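The Long Table, Without the Table

May 26, 2020

Ferstead neighbors, hello again! Last time I asked what you were all doing about meals and company now that our monthly supper is off, and I expected maybe a few polite lines back. I got 69 messages. Some of you sent recipes, one of you sent a very stern paragraph on the washing of leeks (noted, and thank you), and a surprising number of you wrote about the same thing, which was carrying food out of the kitchen and eating it somewhere else. On the stairs, on the fire escape, in the bathtub with a cushion. So this item is about the bedroom picnic, which I had never tried before this spring and am now completely in favor of.

The idea came to me from Yulan Feng, who has the third-floor place on Jollgate with the good afternoon light. Her kitchen is narrow enough that two people have to agree on who breathes in. Her table went over to being a desk in the spring and hasn't come back. The bed, she pointed out to me on the phone, is the biggest flat surface in the apartment, so why not use it? She spreads a sheet of plastic over the duvet, sets out whatever the produce box brought that week, and that's lunch, or sorting, or a bit of both.

I should explain the produce box for those who joined us recently. The Vudatura growers used to bring their things to the supper and we'd all cook together. Since the suppers stopped they've been packing boxes for us, and you take what comes. There are always a few pieces of fruit, something green, something that grew underground. You don't choose, and I've grown fond of that. I would never have bought kohlrabi on my own and I have now eaten it 11 times. (Raw, in sticks, with salt and lime. Try it before you tell me you don't like it.)

Here is how I've been doing my own picnics, after a good deal of help from Yulan and one bad afternoon with a beet.

Put something wipeable down first. I can't say this strongly enough. A tablecloth looks lovely and lets everything straight through. Party-store plastic is fine, and so is a clean shower curtain liner or the big sheets that come wrapped around a mattress. Make it larger than you think you need, and let it run well past the food toward the side where you'll be sitting. Mine is a clear one I'd been saving for painting the hallway, and the hallway can wait.

Then a tray. A bed gives when you lean on it and anything tall will go over, so I like one firm, flat thing with sides. It can be a real tray, but the lid of a cookie tin or a big gift box does the job just as well, and you probably have one on top of a closet. Cups go in the tray. Knives go in the tray. Everything that can roll goes anywhere but near the edge, and I can report that a tangerine will travel under a dresser and stay there until you move out.

Small plates, and plenty of them. I used to put everything on one big platter and then chase it with a fork while the whole thing tilted. One vegetable to a plate is much calmer. It also looks wonderful, and I don't know why a single carrot on its own plate should cheer me up as much as it does, but there it is. Get out the odd ones, the plates that have lost their set. They've been waiting at the back of the cupboard for this.

As for what to eat, keep it dry-ish. Fruit is perfect. Oranges you can peel straight onto the plastic, and then you gather the whole lot up at the end. Apples want slicing beforehand if you have children with wobbly teeth. Plums are a risk on pale bedding and worth it. Cold noodles work if you keep them in a deep bowl, soup doesn't work at all, and I'd leave rice for the kitchen unless you enjoy finding it at midnight.

Wanting Zhong wrote in with the dish I've made most often this month, and she's happy for me to pass it on. It's hardly a recipe. You take a head of bok choy and pull it apart, and wash the leaves well down at the white end where the grit sits. Cut a carrot into thin coins. Warm a spoonful of oil in a wide pan with a few slices of ginger, put the carrot in, and give it three minutes before the bok choy joins it. Lid on, one more minute, lid off. Then soy sauce, a squeeze of orange juice, and a bit of the grated peel. The orange is the part I'd never have thought of and it's so good! Eat it warm or let it cool and carry it in on a plate. She says her grandmother used tangerine and would have had something to say about the substitution.

Wanting also uses the bed for the sorting, before any cooking happens. When the box arrives she lays the whole thing out so she can see it, decides what has to be eaten first, and writes it on the back of an envelope. I've started doing the same. In my kitchen the greens get pushed behind the bread and forgotten, and on a bed there's nowhere to hide. Soft fruit gets eaten today, leafy things by tomorrow, and the carrots can be patient. It takes me almost 3 minutes and I've thrown out far less since I began.

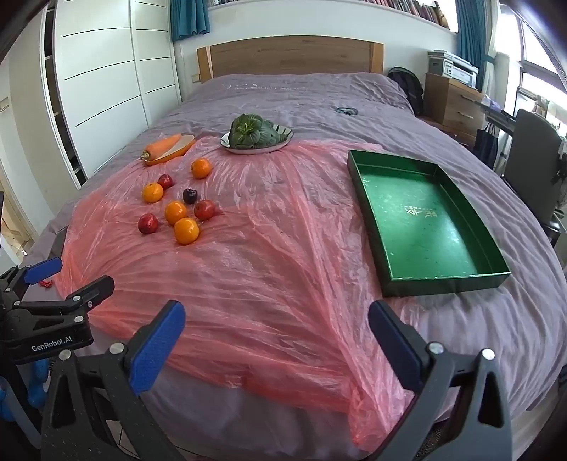
Several of you asked whether it's hard to get the crumbs out afterward. Not if you fold. Take everything off, bring the corners of the plastic in to the middle, and carry the bundle to the sink or the tub to shake and rinse. Hang it over the shower rail and it'll be ready for next time. If something does get through to the duvet, cold water first and leave the hot for later. That was the lesson of the beet, and my pillowcase is now officially pink.

A few more ideas from your messages, in no order at all:

The family at the corner of Jollgate have a picnic where each person has to bring one food of their own color and talk it up to the others. The youngest picked purple and made a speech about a plum.

One reader who lives alone sets the phone against a pillow and eats with her sister, who is on another bed in another city. They try to have the same fruit. I loved this one and have since talked my cousin into it.

Someone else (you asked me not to say who) has had breakfast in bed every day since February and would like it known that there are no regrets.

And a very practical one: if you're going to be reading while you eat, choose the book before you sit down. Getting up off a laid bed is a project.

Now for the news. We'd like to do a picnic together, all of us in our own homes, on the last weekend of the month. The Vudatura boxes will go out the day before, and everyone who gets one will have the same things inside, so we'll be eating more or less the same meal across Ferstead. You can use the bed, the floor, the balcony, the hood of your car, whatever you've got. We'll open the supper phone line at noon for anyone who wants to say hello, and Yulan has promised to read out the funniest menus. If you want to be on the list for a box, please reply to this newsletter with your name, your street, and whether you can manage your own pickup. If you can't, we'll find a neighbor who'll bring it to your door.

One more thing about the boxes. The growers have 264 of the wooden crates and a good many of them are sitting in our hallways holding shoes. Mine included! Please leave yours out by the mailbox when the new one comes so they can take it back.

Keep the recipes coming too. I'd especially like things that can be eaten with the fingers, anything at all to do with turnips, and your best argument for or against crackers in bed. I have room for a longer recipe next time, so if yours runs to a page, send the page. Wanting's pickled radish is already promised, and she tells me to warn you that it needs two days in the fridge, so have a clean jar ready.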